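Risex Tabletop Cell: Operator Guide
Section 4. Rules for Working at the Table

This section applies to anyone who runs, resets or cleans the cell. Read it before your first shift at the table and again after any change to the arm, the gripper or the layout. Steps for powering up the controller are in Section 3.
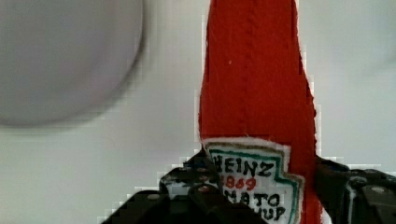
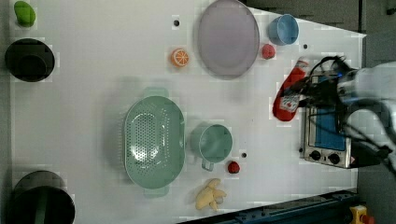
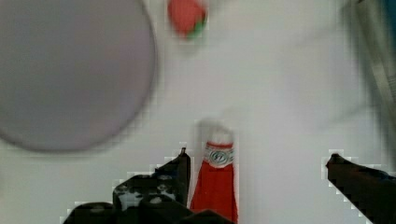 Gripper and ketchup bottle

4.1 Emergency stop

The emergency stop must be within reach of the operator the whole time the arm has power. It has to be in plain view, and the operator has to be able to hit it without leaning over the table or reaching past the arm. A corner is usually the best place. In the second picture the yellow and red button is at the corner of the table by the dark blue rail, and the toys are all clear of it. Keep it that way when you set out your own items. A cup or a clipboard parked against the button is treated as a fault, and the run does not start until it has been moved.

Test the stop at the start of each shift:

1. Turn the speed setting down to the lowest level.
2. Start the test motion from the Brema pendant.
3. Press the stop while the arm is moving.
4. Check that the arm halts and that the pendant shows STOP ACTIVE.
5. Twist the button to release it. The arm must stay still.
6. Clear the message on the pendant and write the result in the cell log.

If the arm moves at step 5, switch off at the main isolator, hang the lockout tag and report it. Do not repeat the test to see if it happens again.

CAUTION: The pause key on the pendant is not an emergency stop. Pause leaves the motors powered.

4.2 Hands and the work area

The arm and the operator do not share the table. When the arm is live, hands stay behind the front edge.

1. Say "clear" out loud before you enable the arm. If two people are at the cell, both say it.
2. To move an item during a run, pause, then press the emergency stop, then reach in.
3. Pick up the item from the side away from the gripper where you can.
4. Step back, release the stop and say "clear" again before you enable.

This includes quick corrections, such as a piece that has rolled or a bottle that has tipped over. Most of the pinched fingers reported to us happened while somebody was straightening an object between two attempts.

Tie back long hair. Take off lanyards, bracelets and loose scarves. Gloves are not worn while the arm is live, except when the site's own risk assessment calls for them.

NOTE: Visitors stand behind the floor line. They do not hold the pendant.

4.3 Gripper force and soft items

Fabric and other soft items give way under the fingers, so the gripper may close further than it would on a hard item of the same width. Set the force for the softest thing on the table and raise it only if items slip.

1. Select the item group on the pendant (SOFT, HARD or MIXED).
2. Close the gripper on one item of that group with the arm at rest.
3. Look at the item from both sides. If it is badly squeezed, lower the force one level and repeat.
4. Lift it a short way and hold for 17 seconds.
5. Set it down, open the gripper, and check the item for tears, pulled threads or marks left by the fingers.

Take damaged items out of the set. Loose threads can wind around the finger screws and are hard to get out again.

Check the finger screws by hand every 200 cycles and with the Danzer torque key every 3000. A screw that turns by hand is replaced, not tightened. Use only the screws in the spares tin; longer ones will foul the slide.

4.4 Cables

Cables that run along the arm need enough slack for the wrist to turn fully both ways, and no more than that. A loop that hangs low can hook a handle or a knob and drag the item across the table.

1. With the motors off, move the arm by hand to each end of its travel.
2. Watch the cable bundle at the elbow and the wrist. It must not go tight at any point.
3. Lower the gripper to pick height over the tallest item on the table and look for contact between the bundle and anything standing nearby.
4. Add or move cable ties as needed. Trim the tails flush.

Tall and boxy items should stand where the arm will not pass low over them. If the task needs them close to the base, repeat step 3 with those items in place.

4.5 Laying out the table

The layout sheet for your task shows where items may go. The positions on it are zones, so small differences from run to run are fine.

1. Clear the table and wipe it with a dry cloth.
2. Place large flat items first, then containers, then the small pieces.
3. Leave room on both sides of any item that will be picked, wide enough for the open fingers.
4. Check that no small piece is sitting over a mounting hole.
5. Check that both cameras have a clear view and that the wrist lens is clean.

CAUTION: Do not put real food, liquids or glass on the table. Working toasters, kettles and other appliances with a cord are not allowed at the cell, plugged in or not.

4.6 Stopping work

At the end of a run, open the gripper, send the arm to its rest position and press the emergency stop. Leave it pressed. Turn off the Colier controller only after the pendant shows SAVED, or the last run may be lost.

Record these in the cell log:

Start and end cycle count
Result of the emergency stop test
Any item removed from the set
Any unplanned contact, even if nothing was damaged

The belt in the wrist is due for replacement at 4000 hours. The pendant shows a reminder on every start-up from that point and it cannot be switched off by the operator. Replacement is covered in Section 7.

Section last revised June 18, 2024.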